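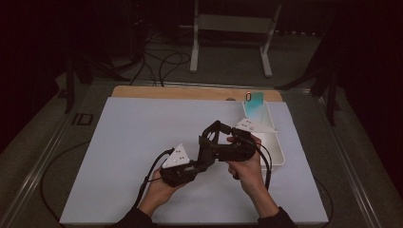 Oana Tudose wrote in to tell me I'm being unfair to the Skikville paper. Her words: they have two reporters, they can't be at every meeting, and if they skipped the Cludlow debate then maybe the debate was dull.

Ok. Fair on the two reporters. I didn't know it was that few, I thought four or five.

But dull? I was in the room. Went nearly three hours. The Cludlow radio host moderated, the same guy who spent all of last December on air saying the mayor's budget was a disgrace, and he opened with a question so soft I wrote it down. "What do you love most about this town." To a man he called a disgrace! Then the challenger gets asked about a parking ticket. Twice.

Not one line on it in the paper. Not the next day, not the weekend edition. What did get in was 423 words on the new awning at Dollport station. I pasted it into a counter, yes I'm that person.

Anyway my point in the last post, which I maybe made badly, wasnt that the reporters are lazy. It's who picks. Somebody at a desk looks at a debate and an awning and goes with the awning. I'd like to know how that goes. Is it the owner? Is it clicks? I emailed the editor and got the auto reply.

Hüsnü Tuncer thinks clicks. He used to read the site's own "most read" box every morning and says politics never made it in unless someone got arrested. Could be. Although you can't click a story that isn't there so I don't know what that proves.

The radio people put the full debate audio up, to their credit. 1239 plays when I checked at lunch. For a town this size thats a lot of people who apparently didn't find it dull, Oana. (Friendly! Keep writing in.)

Next one is in Gökçe hall, doors open 20 minutes before, different moderator I'm told but no name yet. I'll take notes again and post them, typed up properly this time, teh last batch was a mess and I mixed up two of the school board answers. Fixed now.

Gotta run, comments are open.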